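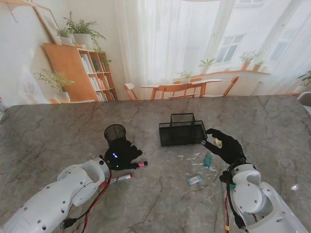
Mesh pencil cup, mesh organiser and the small bits still waiting to be sorted.

How to sort out a desk organiser (and keep it sorted)

Posted April 13, 2013 by Bogdan Rutkowska

I have had a black wire-mesh organiser on one desk or another for longer than I care to work out, and for most of that time it was a place where things went to be forgotten. You know the sort I mean, with a low tray at the front and a taller part at the back, and usually a round pencil cup standing somewhere nearby doing a job the organiser was supposed to do. When we moved house in September my wife tipped mine out over the kitchen table to see whether it was worth packing, and out came a dried-up glue stick, foreign coins, a key to a bicycle lock and more pencil shavings than pencils. We had a good laugh and then I put nearly all of it back, which tells you how far I still had to go!

Since then I have tried a few ways of doing this and settled on the one below. It takes one pot of tea, or perhaps two if you are the kind of person who tests every pen. I am very much that kind of person.

What you will need

A clear bit of table, bigger than you think. A hard surface is best, stone or a wipeable top, as shavings and rubber crumbs get into a tablecloth and stay there for weeks. You will also want a damp cloth, an old soft toothbrush, a sheet of scrap paper for testing, and a bin close enough that you don't have to get up.

Step 1. Empty everything, and I do mean everything

Lift out the big things first, then carry the organiser to the bin and turn it over gently, giving the base a pat. Paper clips love to hook themselves into mesh and hang on, so have a look along the corners as well. Do the same with the pencil cup.

It is very tempting to leave one section alone because "that one's fine". Mine was the back one. I left it alone for two years and there was a birthday card in there that I had never posted. (Sorry, Auntie.)

Step 2. Clean the mesh while it is bare

Dust settles in the little holes and a cloth just pushes it through to the other side. Use the dry toothbrush first, working from the inside outwards, and only then the damp cloth. If you start with the cloth you get a sort of grey paste, and I speak from experience. Dry it well afterwards, particularly along the bottom rim. My old Novmont tray went rusty there and left a brown line on a windowsill that I never did get off.

Step 3. Make your piles

Spread it all out so that each thing can be seen, and then push like towards like: writing things together, rubbers and sharpeners together, paper bits together, and a last pile for whatever doesn't belong on a desk at all. Don't put anything back yet, even if you know where it's going. Scraps of paper can go straight in the bin once you've checked there isn't a telephone number on them.

Step 4. Test the pens and markers

Here is where the scrap paper comes in. Draw a good long line with each one, a little dot won't tell you much. Markers deserve a second chance: if one comes out faint, put the cap on firmly, leave it lying flat for an hour, and try again. I have rescued several that way, among them a red Otden that I was on the point of throwing out and am still using now.

Check the caps too. Put your red caps on your red markers and your pink caps on your pink ones, and if you find a cap with no pen, it may go in the bin with a clear conscience. The pen is not coming back.

Step 5. Decide what lives in the cup

The pencil cup is for tall things and nothing else. Pens, pencils, markers, a ruler if it doesn't tip the whole lot over. The moment a rubber falls to the bottom of a pencil cup it has gone for good, as you will never bother to lift out all those pencils to fetch it. Stand the cup on the side of your writing hand. I'm left-handed, so mine goes on the left, and I was astonished at what a difference that made after years of reaching across myself like a man putting on a seat belt.

Try not to cram it. If you have to push a pencil in, take one out.

Step 6. Fill the taller part at the back

Anything that wants to stand up but is too short for the cup goes in the taller part: small boxes, a pack of index cards, a little notepad on its end. Boxes are especially good here because they hold one another upright. Place them against the mesh so they have something to lean on, with the side you'll want to read facing you. I keep my drawing pins in a small Żak box at the back, and I like being able to pull it out with two fingers without disturbing its neighbours.

If a box is nearly empty, see whether what's left will fit in with something else. I had two boxes of staples with hardly a row in either.

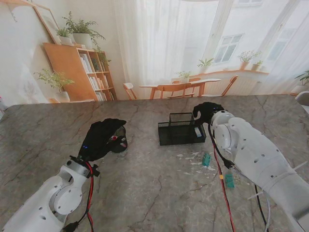
Step 7. Small things go in last, in the front tray

Now for the fiddly ones: rubbers, sharpeners, sticky notes, the odd bulldog clip. The front tray is low, so you can see into it from your chair, and for that reason it ought to hold the things you pick up and put down ten times a day. Keep it to a single layer. If you have a great many little coloured rubbers (my daughter has a whole herd of them, and they do stray on to my side) then choose one to have out and put the others in a drawer.

Empty the sharpener before it goes in. A Brustum one of mine popped open inside a nice clean tray and I had to go back to step 1, muttering.

Step 8. Put it where you'll use it

Slide the full organiser to where your hand naturally falls, sit down, and pretend to work for a minute. Reach for a pen. Reach for a rubber. If you find yourself leaning, move it. Leave a bit of open table in front, otherwise there will be a heap of post there by teatime and you won't be able to get at the tray.

Keeping it that way

I give mine a quick going-over when I change the calendar page, just the front tray, and do the full turn-out in spring and again in September when the school things come home. Strays get put back before I switch the lamp off, or at least that's the idea.

A reader asked whether this works with a plastic organiser, and yes, it's all the same apart from step 2, where you can simply wash it in the sink. Wooden ones I would only wipe, and very lightly.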